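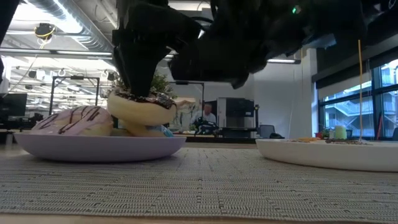

Place the woven mat square to the table before any plates are set down. Doughnuts with dark chocolate or pink icing belong on the lavender plate, with the white plate kept to the right of it.
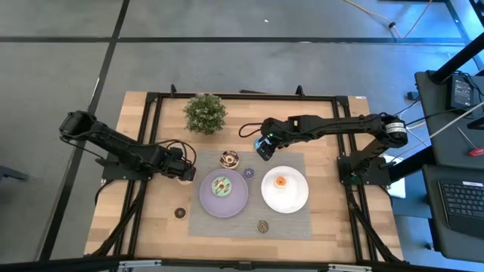
Allow 2 doughnuts per guest – iced side up – and leave the plate rims clear. 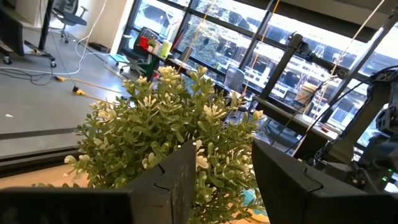
Artificial greenery may be used. Trim is held in Atholm store, shelf 249.

Search this site Enter keywords Go

Contact Kultlow Hospitality | © Kultlow | Back to top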